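Stunero by Grorngate - Owner's Guide
Section 2: Registering and Wearing the Muris Capsule Jacket

You have bought a jacket that comes with a manual. We are as surprised as you are. The Muris capsule was designed by Kohei Kudo, who believes a garment should reward study, and the guide was written by people who had to field the emails when the first sample run went out without one.

Have the jacket, the card from the inside pocket and your phone at hand before you start. The card is the small stiff one. The large floppy one is a poem, and you can read that whenever you like.

Registering your number

1. Unzip the left inside pocket and take out the card. Your edition number is printed on the back. There are 1,987 jackets in the capsule, so any number higher than that means you should write to us, and possibly to whoever sold it to you.

2. Open the Stunero app and choose Add a Piece. Type in the number without the comma.

3. Hold the phone flat against the woven label at the hem. The tag sits behind the label, a little to the right of center. If nothing happens, take off the phone case. If nothing happens again, check that you are at the hem and have not been courting the care label.

4. Wait for the screen to turn orange. Registration is now complete and can be transferred once, free of charge, if you sell the jacket or lose an argument with a sibling.

Note: Jackets bought from the Tsuji store in May are registered at the counter. Doing it again does no harm, but you won't get a second jacket.

Attaching the back panel

The back panel carries the large graphic drawn by Isamu Higuchi. It ships separately in the box, face down, under the tissue.

5. Lay the jacket on a flat surface with the back facing up and the zipper closed. Smooth out the sleeves.

6. Match the two corner snaps at the shoulders first. Press until you hear a click from each.

7. Work down both sides, a snap at a time, alternating left and right. There are 18 in all. People who do one whole side first end up with a ripple across the logo and then write to us about quality.

Caution: Do not iron the panel. Do not iron it through a towel, on a low setting, or "just the edges." The ink is raised and will come off on whatever is nearest, and we have seen the towels.

8. Turn the jacket over and check that no lining is caught in the snaps. Tug the panel gently at the hem. 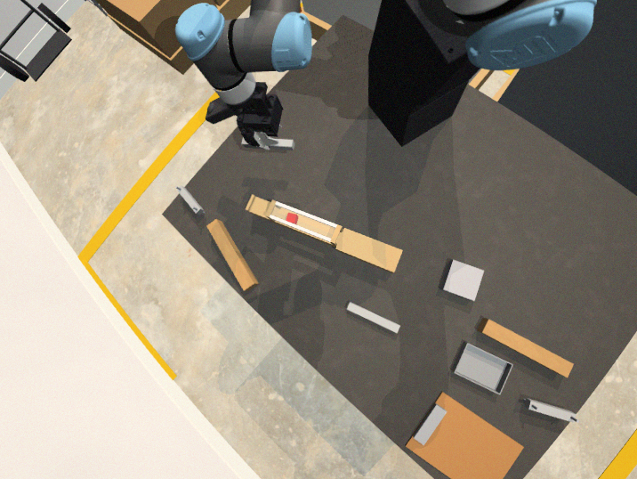
Swapping the drawcords

9. Undo the knot at one end of the hood cord. Tie the new cord to the old one with a small, mean knot and pull both through together. The black cord has metal tips and goes in tip last.

10. Even up the ends and knot them again. If a cord vanishes into the hood, a safety pin and 2 podcasts will usually bring it back.

Washing

Take the panel off first - yes, every snap. Turn the jacket inside out and wash it cold, alone, with the zipper closed. The shell is 100 percent cotton and will shrink if you tumble dry it, at which point it becomes a very expensive jacket for a niece. Hang it on a wide hanger, out of the sun.

The panel wants a damp cloth and nothing else.

Guide revised 2025-03-15. Earlier printings give the wrong order for steps 6 and 7.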